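Uvska lake level logger - field set-up, section 7
rev. 2019-03-16, C. Boychuk

Read this before you drive out. No phone signal past Rollach.

1. Pick a spot on the lee shore, away from inflows. Silt buries the sensor fast.
2. Drive the stake in 75 cm. Hard clay - use the big mallet, not a rock.
3. Clamp the sensor tube to the stake, vent side up. Hand tight only.
4. Run cable uphill to the box. Leave slack, up to 8 m if the shore is flat and the water is retreating.
5. Switch on, wait for the green light, write the start level on the card.

CAUTION: Salt crust will not hold your weight near the old waterline. Go in pairs.

NOTE: Station 117 at Harries still has the old connector. Take the grey adaptor.
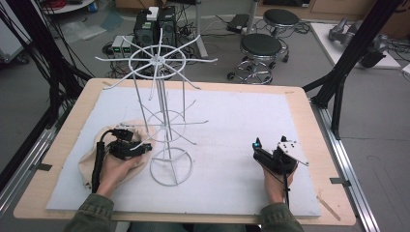

6. Dust traps go out on the same trip, one per station, up on the dry lakebed. Check yours at the bench first, stood on its base on something flat. A white wire rack with a round base ring, like this one on the foam board, is a good thing to practise levelling on before you handle a real trap. Then peg the trap down, all pegs, even if its calm.

7. Log the colour of the dust at each vist. Grey or white means salt.

Bring everything in before freeze-up in December. Spare pegs are at the Grillport depot, ask Colleen Boychuk.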